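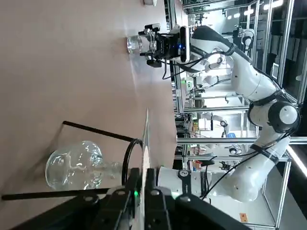 I quit buying coffee out in September. The place near my office in Travberg had gone up again, and when I added up the month it came to 17 cups, most of them drunk in the car without much attention. So I got a hand grinder from Skivier and a bag of beans and started making it at home.

The first week was bad. I was guessing at everything and the coffee came out sour, then bitter, then sour again. Now I use 325 grams of water and let the grounds sit for 30 seconds before I pour the rest. It takes me 9 minutes from start to finish, grinding included.
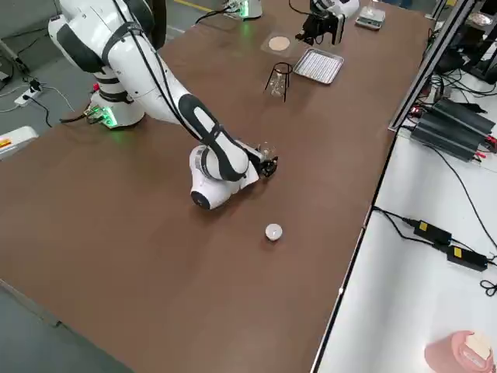 The mug matters more than I expected. My old ones were thick and held so much that I poured too much and left half of it. I'd like something small and clear, like the little glass beaker over the tabletop there, so I can see how strong the coffee is before I drink it. Lau has a set of four – I'm waiting for the price to drop. Until then I'm using a jelly jar.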